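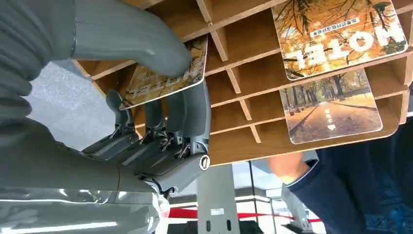

4. Collecting the Demonstrations

4.1 Task and hardware

The task sounds like something one would give a patient four-year-old: take a printed card out of a pigeonhole, or put one back into a pigeonhole. We chose it after our previous task, opening jars, was solved by the policy in a way that involved never opening the jar. Cards are harder to cheat with. A card is thin, it slides, and once it lies flat on the floor of its compartment a finger as thick as ours has very little to say to it.

The shelf is a grid of thin plywood panels slotted together, and its compartments are small enough that a full hand cannot go in. The fingertips enter and the rest of the hand waits outside. We use a deck of 31 cards with rounded corners, bought as a set of autumn views. We had no interest in autumn. The deck was picked for its stiffness, and the fact that nearly every card is some shade of orange was discovered later by Chunhua Ren, whose card detector had been doing well on a mixed deck up to that point.

The hand is a Jellgate with four fingers and a thumb, mounted on a humanoid upper body and teleoperated with the Ostex glove. A small wrist camera supplies the only image the policy sees during the last part of the reach. It is mounted where there was room for it, and the consequence is a view in which the shelf is tilted and close to upside down. We considered rotating the stream for the operators' comfort and decided against it, on the grounds that the policy would get the same view and should not suffer alone. Lanying Tang reports that after her first week on the glove she could read upside-down lettering at normal speed.

4.2 Recording protocol

An episode starts with the hand open in front of the shelf and ends when the operator presses a foot pedal. Between the two, the operator is free to do as they like. Early on we wrote a script telling operators how to approach, which finger to place first, and how long to pause before closing. The episodes made under this script were tidy, nearly identical, and worthless: a policy trained on them reached beautifully for the place where the card had been in the training data. We dropped the script and asked only that operators not be silly, a condition that took more policing than the script had.

A second person stays at the shelf during recording. This person loads the cards, varies which compartments are filled, and straightens whatever has slumped. Their hands and sleeves turn up in the wrist view. Our first plan was to discard every clip with a human arm in it. This would have cost us a large part of the data and produced a robot that had never met a person, so the clips stay in, tagged by whether a hand is visible. The tag is set by an annotator. Figure 4 shows such a clip: the thumb and fingers have a card pinched at a slant near an upper compartment, two further cards sit in their slots to the right, and a person's raised hand, blurred by motion, is just under the lower of them. The lettering on the grasped card is mostly behind the thumb, a common state of affairs in this data set and a poor one for any method that plans to identify cards by reading them.

4.3 What we kept

We set out to record 3000 episodes. We have 2845. The remainder fell to a tendon replacement in the index finger, a move between rooms, and a stretch in September when the glove reported that the operator's thumb was behind their wrist. The vendor's manual describes this condition as "recoverable." It was, in the sense that we bought another glove.

Of the recorded episodes, 1594 pass all our checks and make up the training split we call Cendiner-Clean. An episode passes if the card ends where the operator meant it to end, if the joint readings have no gaps, and if the operator did not regrasp more than twice. The last check is the one we are least proud of. It was added to shorten the episodes and it removes many of the clips in which a card slips and is caught again, the very behavior a policy needs most when its own grasp goes wrong. We therefore train on two versions, with and without the check, and report both in Section 5. Readers who expect the cleaner data to win may wish to sit down first.

Failed episodes are kept in full. They are labeled by failure type using the scheme of our annotation tool, Gu, whose menu offers "dropped," "jammed," "wrong slot" and "other." Annotators like "other" very much. On a second pass we split it by hand and found that most of it was one thing: the card bends against the divider, springs free, and lands in the neighboring compartment looking as if it had been filed there on purpose. This now has its own label. An early success detector, looking only at whether a card had come to rest upright in a slot, had been scoring these as wins.

4.4 Labels for contact

The hand has no touch sensing at the fingertips, so contact has to be inferred. We use motor current, smoothed over a short window, and mark contact when it rises while the joint has stopped moving. The rule works well for the thumb. For the finger opposite, it also fires when the knuckle brushes the edge of the shelf, and shelf and card draw about the same current. We corrected these cases by eye on a held-out subset and left the rest as they were - the noise is real, and the policy will meet it again at test time whether or not we have tidied it out of the labels.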